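**Matcombe Press to publish *The Tamiru Letters*, a middle grade novel in verse by Sobia Zaidi**

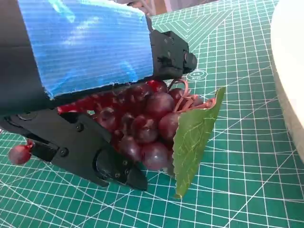 Matcombe Press is thrilled to announce that *The Tamiru Letters*, the first novel for young readers by poet Sobia Zaidi, will be in bookstores and libraries this July. The story is told in 74 short poems, and it follows eleven-year-old Dinah Tamiru through one long summer above her grandfather's sign shop, where she sorts his unsent letters and tries to work out who they were meant for. Sobia has a wonderful eye for the stuff on a workbench. Artificial grapes, a green cutting mat and a sheet of blue corrugated plastic with a ragged edge are the kind of thing Dinah notices when the grown-ups are talking over her head, and a few plain objects like these turn up again and again in the poems (the grapes get a whole page to themselves, and it's a great one!).

"I wrote the grandfather first," says Zaidi. "He was going to be in two poems and then go away. He kept coming back with more to say, and by the time I had a pile of his letters I needed somebody to open them. Dinah walked in pretty much as she is now, a bit nosy, very loyal, terrible at spelling."

The book was picked up by editor Vesela Mujić, who read the first 41 poems on a train and missed her stop. Mujić worked with Zaidi over two winters, mostly on the order of the letters, which readers see out of sequence and have to piece together alongside Dinah.

"Kids are so good at this," says Mujić. "We shared early pages with a sixth grade class and they had a timeline up on the wall before lunch. They found a mistake in chapter three, too. We fixed it and thanked them in the back of the book."

Cover art and the small ink drawings between sections are by Chalerm Pongsiri, whose picture book *Vimia and the Wind* was a favorite at Matcombe last year. The audiobook is read by Naveed Tarar and Shobha Iyengar, with Tarar as the grandfather and Iyengar as Dinah. The two recorded the last chapter together in the same booth, and you can hear it in the way they finish each other's lines.

The first printing will send over 2,000 copies to school libraries, each with a pull-out sheet of letter-writing ideas. Zaidi will visit schools and bookstores through the fall, and she is very happy to hear from teachers who would like their students to try a poem or two of their own.

*The Tamiru Letters* is for readers ages 9 to 12. It will be available in hardcover, e-book and audio.

**For review copies, interviews or school visits:** please write to the publicity desk at Matcombe Press. Advance copies are ready now.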